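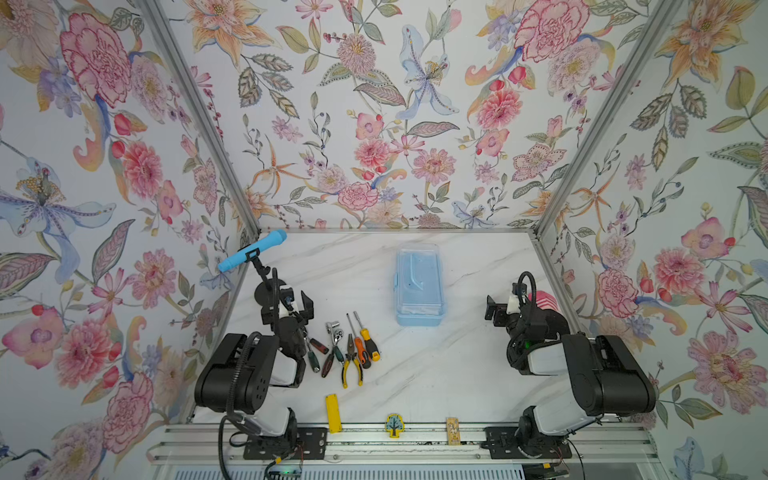 Bancada com tampo de padrão mármore: microfone no suporte, caixa com tampa e chaves de fenda.

Nokus: ficha de dados do conjunto Bancada

Versão 3. Responsável: Quentin Texier. Língua das anotações: português.

Resumo

Nokus é um conjunto de imagens e anotações sobre arrumação de objetos pequenos em cima de uma mesa. Esta ficha cobre apenas a parte Bancada, dedicada a ferramentas manuais, recipientes de plástico e objetos com suporte próprio. As partes Gaveta e Prateleira têm ficha separada e não partilham identificadores com esta.

Conteúdo

A parte Bancada reúne 1.000 registos. Destes, 600 estão anotados ao nível do objeto e os restantes só ao nível da cena. Cada registo anotado inclui:

- nome do objeto, tirado do vocabulário controlado;
- cor principal e, quando se aplica, cor secundária;
- superfície de apoio;
- relação com o recipiente mais próximo (dentro, fora, encostado, indeterminado);
- campo livre para observações.

O vocabulário controlado tem 50 entradas. Termos fora da lista são rejeitados pelo validador e têm de ser propostos em separado, com definição e pelo menos uma imagem de apoio.

Superfície e fundo

O tampo é branco, com veios cinzentos pouco marcados. As paredes são revestidas a papel florido: peónias e cravos cor-de-rosa, lírios cor de laranja, flores azul-claras, bagas vermelhas e folhagem. O padrão é denso e mantém-se nas paredes laterais e na do fundo. Objetos cor-de-rosa ou cor de laranja encostados à parede tendem a confundir-se com o papel, e a taxa de discordância entre anotadores sobe nesses casos. Recomenda-se anotar primeiro o que está pousado no tampo e só depois o que fica junto à parede.

Os veios do tampo não são anotados. Também não se anotam pintas, pontos de cor ou marcas sem volume visível. Em caso de dúvida, o anotador escreve "marca" no campo livre e não cria objeto.

Objetos com suporte

Um objeto preso num suporte conta como dois objetos ligados. O microfone é a entrada de referência: o corpo e a grelha formam um objeto; a pinça, a articulação, a haste e a base formam outro. A ligação é registada com a relação "preso em". Não se usa "pousado em" para o microfone, mesmo quando a máscara toca no tampo por erro de segmentação. Quem toca no tampo é a base.

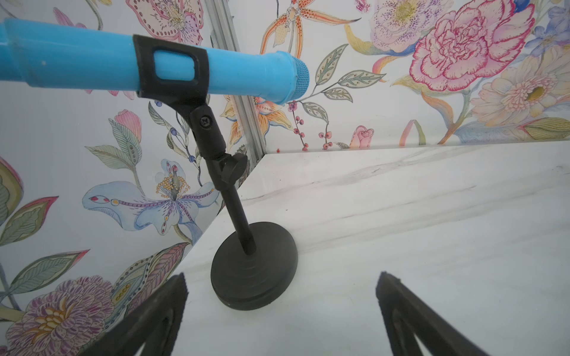 Última alteração desta página: abril, sábado (Q. Texier)

Para o microfone e o suporte aplicam-se as seguintes regras de contorno:

1. O contorno do microfone é interrompido onde a pinça o tapa. A parte azul visível pela janela retangular da pinça pertence ao microfone e entra na máscara como região separada.
2. A grelha é anotada com o corpo. Não há entrada própria para "grelha".
3. O parafuso e o manípulo de aperto pertencem ao suporte.
4. A base, em disco, pertence ao suporte e define o ponto de apoio. O ponto é colocado no centro estimado do disco e não na extremidade da haste.
5. A orientação do microfone é medida no eixo do corpo, da extremidade oposta até à ponta da grelha. Depende da vista; não se copiam valores de uma vista para outra.

A regra 1 mudou na versão 3. Nas versões anteriores, o que se via pela janela da pinça era atribuído ao suporte. Modelos avaliados com as máscaras antigas não são comparáveis com os atuais nesta classe.

Ferramentas e recipientes

As chaves de fenda distinguem-se pela cor do cabo. As combinações aceites são vermelho e preto, laranja e preto, amarelo e preto. A haste faz parte do objeto; se estiver tapada, anota-se o cabo e marca-se "haste oculta". O tipo de ponta só é preenchido quando se vê sem ambiguidade. Não é permitido deduzi-lo a partir da cor do cabo.

Para os recipientes azul-claros existem duas entradas, e a confusão entre elas é o erro mais frequente na revisão:

- caixa: recipiente com tampa. A pega, se existir, é anotada com a tampa;
- tabuleiro: recipiente aberto para ferramentas.

A cor não chega para decidir. Quando a tampa não é visível e a forma não permite concluir, usa-se "recipiente, indeterminado". Uma ferramenta só recebe a relação "dentro" se o apoio no interior for visível. Uma haste que sobressai por trás da borda fica como "indeterminado".

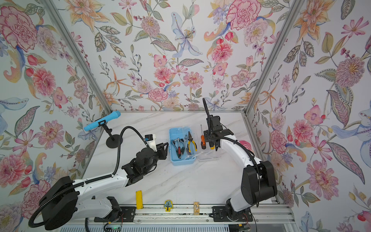 A posição das ferramentas é dada em relação ao tabuleiro e ao bordo mais distante do tampo, nunca em relação às paredes. O padrão do papel não serve de referência de distância. Objetos parcialmente tapados são anotados desde que se consiga indicar cor e contorno visível; se apenas se vir uma borda, o nome fica "objeto, parcial" e a cor é obrigatória. Não se completa a forma por analogia com outros registos.

Estrutura dos ficheiros

bancada/imagens: imagens, uma pasta por registo
bancada/objetos: anotações ao nível do objeto
bancada/cenas: anotações ao nível da cena
bancada/vocabulario.csv: lista controlada
bancada/alteracoes.txt: histórico de versões

O nome do registo é igual nas três pastas. A ausência de ficheiro em objetos significa que o registo não foi anotado a esse nível e não que o tampo esteja vazio.

Revisão

A primeira passagem é feita em Griminitz e a segunda em Brulturville, por pessoas diferentes. Discordâncias de nome são resolvidas pelo vocabulário; discordâncias de contorno ficam com a máscara menor. O validador Guérin corre no fim e verifica nomes, pares de relações e campos obrigatórios. Não verifica a qualidade do contorno.

Limitações conhecidas

- Um único padrão de tampo e um único padrão de papel de parede em toda a parte Bancada.
- Plástico translúcido com contornos pouco estáveis, sobretudo na tampa da caixa.
- Azul-claro sobrerrepresentado. A separação por cor entre microfone e recipientes não é fiável.
- Sem informação de peso, material ou dimensões reais.
- A ordem dos registos na pasta não corresponde à ordem por que foram obtidos.

Pendentes

Falta rever "encostado" nos casos em que duas chaves se tocam junto a um recipiente. A proposta atual é permitir duas relações por objeto, o que obriga a alterar o formato e fica adiado. Correções pontuais devem indicar o nome do registo, o campo e o valor proposto.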